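Warming citrus before juicing: microwave or not?
Kitchen & Pantry > Fruit and Veg
14 replies

tandport_kay
I have a bag of small oranges that came out of the fridge hard as golf balls and I get almost no juice from them. My aunt always put hers in the microwave first. Does this do anything, and how long? Mine is an old dial model, so no seconds on it, only minutes.

rindandpith
Yes, it works. Low power, whole fruit, short time. Then roll it on the counter under your palm and cut it. I do lemons this way all winter.

Nolta62
Rolling does all of the work. I stopped microwaving years ago and get the same juice. Leave them on the counter overnight and save the electricity.

rindandpith
Overnight is fine if you planned ahead. I never plan ahead.

Shona Goodwin
Please poke the skin or at least keep it short. I had a clementine split on me at full power and I was wiping down the ceiling of the oven until 2 in the morning. Well — it felt like it.

Nolta62
That is my point. Counter.

gaillard_b
How big are the oranges? A thin-skinned mandarin needs a lot less time than a thick navel. And put it on a plate. The juice that leaks out gets sticky and bakes on.

tandport_kay
Small ones, more like a mandarin. Is defrost the right setting, or low?

Solène Chevalier
I use low, but either should do for a small one. With a timer dial I turn it past the mark and then back to the shortest time, then stand there and open the door early. One fruit at a time, on a white dish so I can see any leak. Mine has two dials too, power at the top and minutes under it.
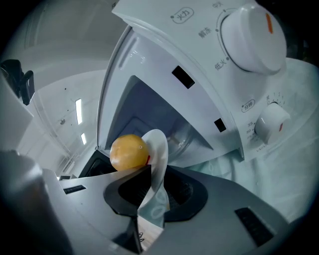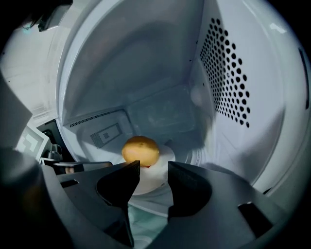
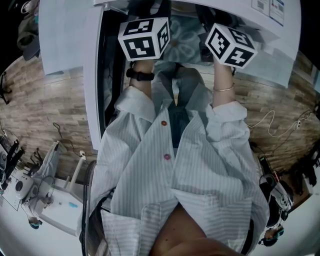
After that I let it sit before I cut it. The middle can be much hotter than the peel, so don't squeeze it straight away over your hand. Roll it, cut it across, and use a reamer. For one glass I go through more fruit than I would like, but that is small oranges for you.

gaillard_b
I'd still go with defrost for the first try. You can always add time.

Nolta62
And I'd still leave them on the counter. Warm juice tastes flat to me.

Solène Chevalier
It's for a cake most of the time, so flat doesn't matter much. For drinking I agree with you.

tandport_kay
Thanks all. I'll try low on one and leave another out overnight, then squeeze both and see. Does anyone keep the peels?

rindandpith
Zest before you heat it. Grating a soft warm orange is miserable.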